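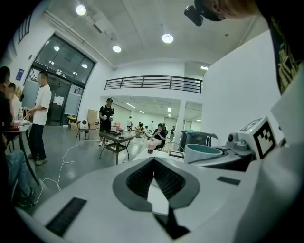

Plosis Low Coffee Table, dark wood, with lower shelf
Item 793
$191, pickup at the Quintana workshop or delivery within Metitz

I've been making and selling the Plosis for a good while now and it's still the piece I end up talking about most when people come by. It's a low table in dark wood with a full shelf underneath, and that's pretty much the whole idea! You put the things you're using on the top, you shove the things you're not using on the shelf, and the room looks halfway decent again.

I made the first one for my own living room (which is also where I pack orders, eat lunch and lose my keys, so it gets a workout). I wanted something low enough that you can see over it from the couch and sturdy enough that I'd stop worrying when somebody set a heavy box down on it. The one I had before was glass and I spent my life wiping it.

The top is flat all the way across, no lip and no inlay, so a tray slides on and off easily and crumbs brush straight into your hand. I use a satin finish on the dark ones. Gloss looks lovely for a day and then you see every fingerprint in the house. Mugs are fine on it if you wipe up the ring the same evening. If you leave a wet one overnight you may get a pale mark, and I'll be straight with you, I have two of those on mine.

About that lower shelf. It's fixed, it doesn't lift out, and it helps keep the legs square, so please don't unscrew it to make room for a bigger basket (someone did, and then wrote to me about the wobble). Magazines, board games, a folded blanket, chargers and all the cables that go with them, everything fits under there as long as you don't pile it too high. I'd keep the load on the shelf under 50 pounds. The top will take more than that, but it's a table, so no standing on it to change a light bulb.

It comes in one piece. I know flat-pack is cheaper to ship, and I did try a version with bolts back in April, but the joints loosened up every time I dragged it across the room and I didn't like it. So you'll want 2 people to get it up a flight of stairs, mostly because it's awkward and not because it's all that heavy. Felt pads are already on the feet. If you have tile at home, check them now and then, grit gets caught in the felt and then you hear it every time the table moves.

For cleaning, a damp cloth and then a dry one. Skip the spray polish, it builds up in a sort of gray film and takes ages to get off again.

I stain each table by hand so yours could be a touch lighter or darker than the next one. If you're matching it to a TV stand or a bookcase, ask me for a stain chip before you order and I'll put one in the mail, no charge.

Returns are fine inside a month if it's in the shape I sent it. Keep the box if you've got somewhere to keep it! I can usually fix a scratch or a dent too, just send me a note first so I know you're coming and can clear some space on the bench.

Page updated Sep 2, 2022

Contact Costudska | © Costudska, Metitz | Back to top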